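Folding task, end state check

skirka_lab
Club arm, shirt task for the July demo. Over 400 episodes so far. Does this count as a finished fold? Black shirt, print partly showing on the top edge, a flap hanging a little low on the left.
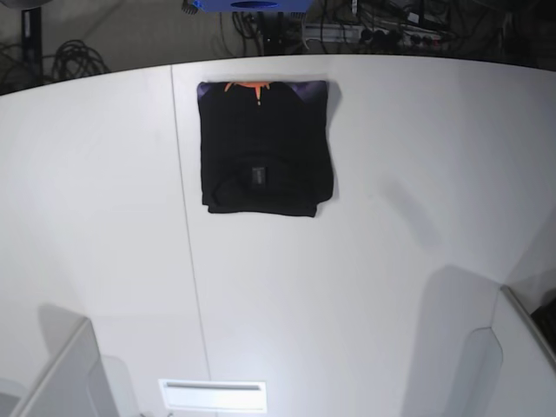 Re: Folding task, end state check

deta4
Counts for me. Roughly square, well clear of the fingers.

huaranga_a
Disagree. The lower edge is uneven. Label those as partial – otherwise the policy learns the flap.

skirka_lab
Relabeling 400 by Friday is not realistic.

huaranga_a
Then do the last 2 batches and retrain on those.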